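How to keep a big printed checkerboard flat on the table?

Asked by Nivaldo Guerra, July 10, 2026

I have a large checkerboard print with the square codes in the white squares, and I use it as a surface for small cubes and a green ring. My problem is glare in the middle rows when the lamp is on. Also I want to know if I should glue the print to something. I have it for 2 months and I am afraid the corners will lift.

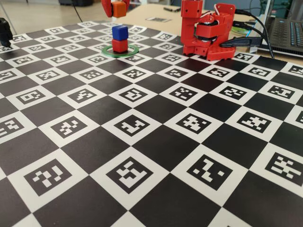
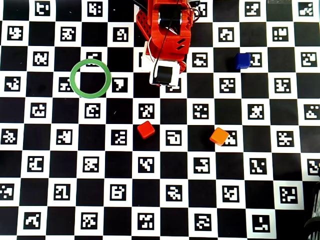
The board with the green ring, from two views.

2 answers

Nektarios Theodorakopoulos
Move the lamp first, it costs nothing. Put it to the side and high, so the reflection goes away from where you look. If you print again, ask for matte paper, 200 grams or more. For the backing I used spray glue on a flat 4 mm sheet. Start from one short side and press slowly with a dry cloth — bubbles in the middle are very hard to remove later. Then measure a few squares at both ends with a ruler, they should be the same.

Dreltari22
tape works ok for me, only the corners. never tried glue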